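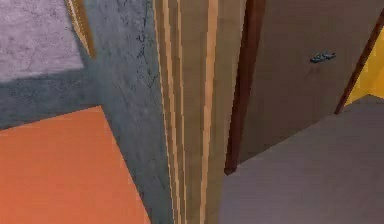
Gruvell, 23 July 2022

trikow_dev: Sim run is up. Randomized textures on every surface, 3,000 episodes, 52 rooms. Orange top, yellow wall past the doorway, gray floor. Policy trained on this stuff only – no real rooms.

jimden: colors are overkill imo. Did you test with plain walls?

trikow_dev: Yes, 968 episodes. Worse on teh real doors.

gittins2: Not a fair test, 968 vs 3,000. Match the counts first.

jimden: ^ this. also 2 seeds is nothing

trikow_dev: ok fair. Rerunning at 968 each – will post numbers wehn done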